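Open day at Candwood

Sunday, January 12, 2020

I spent the afternoon at the Candwood open day, mainly to see the hand-held grippers the Simetti group uses to record manipulation tasks. Joyce Athumani ran the bench and took questions as she went.

The task on show was shelving jars. The operator holds one gripper in each hand and works at a light wooden table with a small two-tier black rack on it. Joyce said they had 633 usable recordings of this task so far, out of 3241 across all tasks. The rest of the set is mostly boxes and folded cloth. 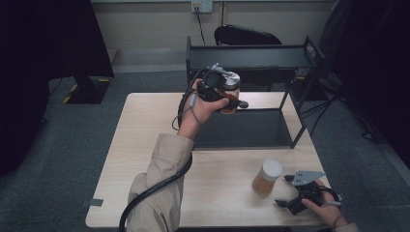 One jar held up by the rack, the second gripper open beside the other jar.

The cables are the weak point. A thick one runs along the operator's sleeve and over the table edge, and it limits how freely the arm can turn. Karim Chidiac asked about going wireless. The answer was that they tried it and lost sync between the two hands, with an offset of about 26 milliseconds - too much for a handover from left to right.

I was more interested in the fingers. They are plain dark blocks with a flat inner face, with small screw holes along the top, and Joyce expects to redesign them in February. My own view is that a flat face is a poor match for a round jar, as contact is limited to a narrow line. A shallow V groove would be my first change. 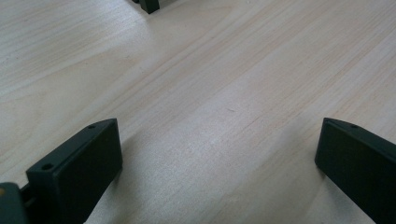

Gripper fingers over the bare table top, seen from the tool.

I had a short go myself. Judging depth is harder than it looks, and I closed too early twice. Adom Kyei has promised to send me the finger drawings.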